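16 June 2020
Packaging shelf-life notes, Stollik film 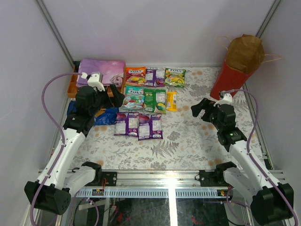
Seal strength on the Stollik film dropped again after storage, 87 pouches tested, 7 failed at the side seam. The April batch had 4 failures on the same settings. For print contrast I keep coming back to candy bags like the orange, red and yellow Fox's one, where the white logo stays easy to read on a busy background. Our gray on silver does not.

Kenza Mansour wants the jaw temperature lowered before we order another 1,000 – I would change the dwell time first. Kekmont to send the new liner.

To do: recut side seam samples, label by roll.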